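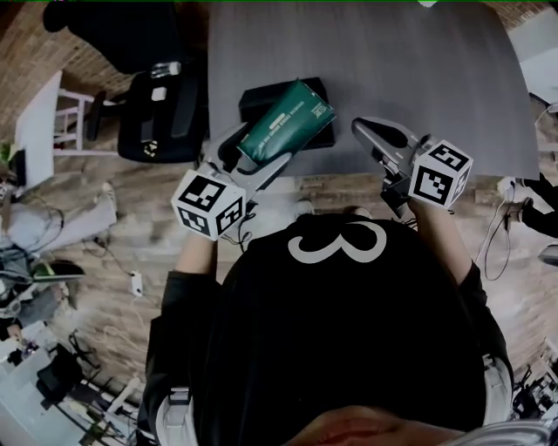
Workplace Layout and Maintenance
Unit 4: Shared Workrooms
Course notes, April 2026
Instructor: Flor Pacheco

Reading before class: Benavides workbook, pages 40 to 47. Bring your floor sketch from Unit 2.

1. The table

A shared table works best when its top is kept for the job in hand. Cups, boxes and anything else put down in passing should have a place to go back to. At the end of a session, lift every item, wipe under it, and return only what belongs there. Drinks go on a side surface or a shelf.

A dark, plain tabletop hides stains but shows dust and crumbs. Wipe it in one direction with a damp cloth, then go over it dry. Do not spray cleaner straight onto the surface if there are boxes or papers on it.

2. Chairs and stools

Leave a clear path on at least one side of the table. Office chairs go back against the wall when not in use. Light stools are easy to move and tend to end up in walkways, so give them a fixed spot on your plan and label it.

3. Floors and walls

Plank floors: sweep along the boards, then use a mop that has been wrung out well. Standing water gets into the joints. Check under chair legs for scratches and replace worn pads.

Exposed brick: use a soft brush from the top down. Brush the wall before you sweep the floor. In the Iston survey, this was the step students most often did in the wrong order.

4. Overhead

Look up before you finish your sketch. Ducts, pipes and light fittings affect where tall shelves can go and where a ladder has to stand. Mark them on the plan with a dashed line.

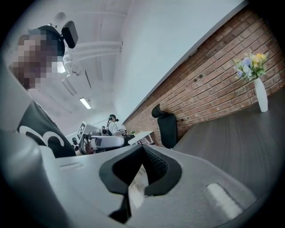

Figure 2. White ducts and pipes below a white ceiling, with a long rectangular light.

White paint on ducts makes dust hard to see from the floor. Put overhead dusting on the calendar and do it before any other cleaning in the room.

Homework

Draw the room you work or study in, to scale. Show the table, all seating, and everything fixed to the ceiling. Write a closing routine that one person can follow alone. The Castulance plan on page 97 shows the layout to use.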